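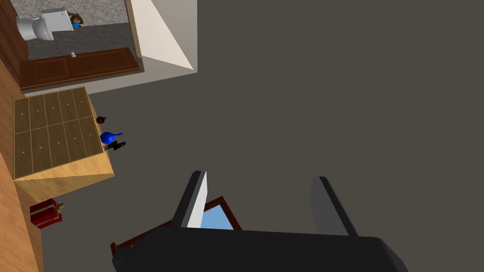 Re: Gelar grasp rules, draft 2
October, Radymyr Holovko

Beathag Forsyth wrote:
> Rule 12 says the gripper must be "ready" before an approach.
> Ready how? Two people here read it two ways. Could we
> have wording that a checker can apply from the wrist view alone?

Fair point. I suggest we split rule 12 into three and drop the word "ready".

12a. Fingers are spread before the arm moves towards anything. Both fingers must be in the wrist view, with clear floor or background between them.

12b. At the item, stop with a visible gap on each side. If one finger is touching, back off and line up again.

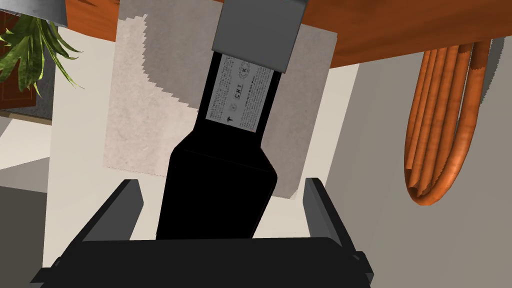

12c. Close only when the item sits between the fingers, and log the finger width before any lift. 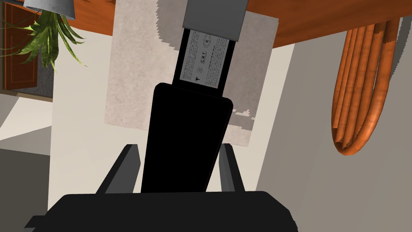 The same wording should apply in simulation and on the bench. Flillumon still logs width after the lift, so their 14 older runs would need a note – I would not throw them out. Comments on 12b especially, please.

Radymyr

Gelar rules list | Contact the list owner | Back to top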